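Filed under: Days Out, Small Wanders

I had meant to be home by four on Thursday, I really had, but the bus from Fallon was early for once and I found myself with a whole spare hour and a flask of tea still half full, so off I went to the big square at Drurnatport (which I have been promising myself since February!).

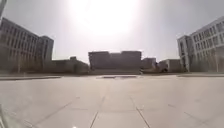

All that paving, and such a bright, hazy sky.

I do love a big open square, and those large pale slabs were so bright I was squinting like a mole. Then it was back past Drorus for a bun, and I still caught the 18 home.

Last updated: February
Contact | © Suwannarat Wanders | Back to top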